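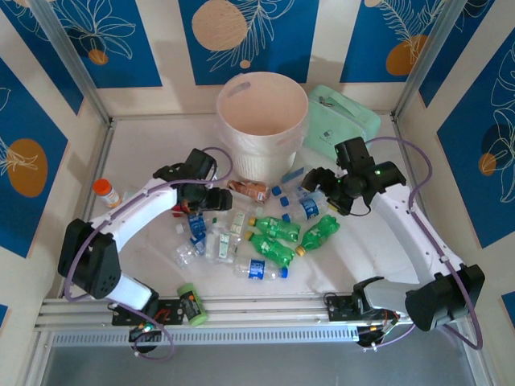
Cobalt, cream and a big orange sun

Saturday, July 13, 2019

I have been a plain-walls person my whole life and I am officially done with it! Tall panels of cobalt blue with cream stripes between them, thin white leaves and flowers drawn over the top, and then these round shapes in orange and beige floating around like somebody let a few suns loose. I love it so much. The big orange oval on the left with the white plant over it is my favorite (this changes daily, and yesterday it was the beige circle at the back with the feathery leaf).

My sister's first reaction was "isn't that a lot?" and yes, it is a lot. But the floor is white, and the white lines keep the blue from getting heavy.

The other thing I'm excited about is bottles. I'm going through all my bottles and little containers, and I've learned that they have to come out in one big heap before I can sort anything. If I do it shelf by shelf I just put everything back where it was. A pile makes me look at it! Travel sizes, almost-finished lotions, the hand cream I bought in Hotoscombe for 13 dollars and then saved for a special occasion that never came.

The rules so far are pretty loose. Anything I reach for every week can go in a white bucket, the kind with a slot cut in it for your hand, so I can carry the whole lot to the sink in one go. Small stuff that leaks or rolls goes in a zippered case. Mint green next to cobalt, by the way, is a combination I want on everything I own from now on.

Doubles get used up before I buy more, and I'm giving myself until the end of August for that. I still haven't decided about the sunscreens. Does anybody know if the 70 keeps from one summer to the next?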